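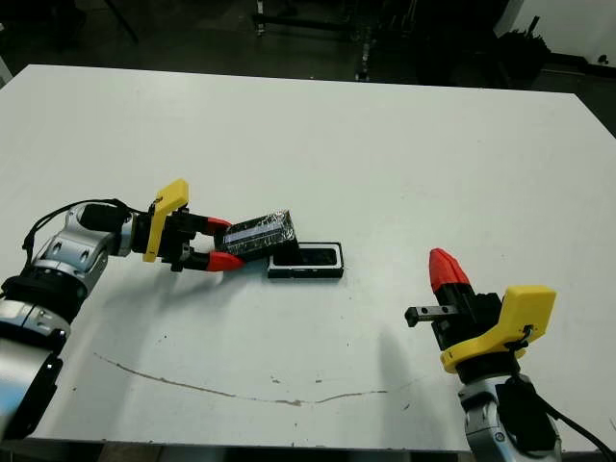 Bench notes > Grippers > Fingertip trials

Jul 20, 2025

Red tips back on both arms, Gronell grippers, same as the last batch in March. Task is still block into case, left arm does the holding. Block left in its film on purpose, Ajith wants to know if the tips cope with wrap before we promise anything to Gounder.

Set A, red tips, force at default. 49 tries. Dropped 4. All of the drops were on the slow approach, never on the fast one. Don't understand that yet. Film creeps under the lower finger and the block rolls a bit, so it arrives over the case on a slant and catches the rim. If it's only a few degrees off it drops in anyway.

Set B, Wirkent flat pads. Gave up early. Good grip on a bare block, hopeless on film, slides straight out along the pad. Also they're too wide, when you go down into the case the pads touch the rim before the block is seated. Would need a thinner pad or a release from higher up, and I don't want to release higher up.

So tapered wins for this job. Not a fair test on force, B was run on the old setting for the first part and I didnt notice. Redo if anyone cares.

Controller: moved left arm over to the Nerlow box after lunch. Smoother at the wrist, no more buzz when it holds still above the case. Hand-off of the gripper command is late though, you ask for open and then wait. Two times it opened after the arm had already started to back off. Logged both. Right arm still on the old controller so we can compare side by side, leave it that way please.

Cable on the left elbow: loop stands up higher than I like. Fine in this pose, but watch it if you bring the elbow in tight. Right one hangs off the back of the yellow mount, no complaints.

Shadows. The left gripper throws a hard dark shadow on the white top and the right arm adds a softer one. Case is black, block is black, film is all glare. Head view is OK for me driving by hand but the block finder lost the near edge over and over. Tried exposure down one step, glare better, cavity goes to pure black, no gain overall. Next try is a diffuse light from the far side. Or a gray mat under the case, cheaper.

Long scratch across the front of the table, finder picked it up as an edge once. Masked that strip out in the config.

To do
- rerun B at the right force, 2 fingers only, no spacer
- ask Ajith Kotian if Gounder's blocks really ship wrapped
- time the open delay on Nerlow properly
- check screws on teh left bracket before the next long run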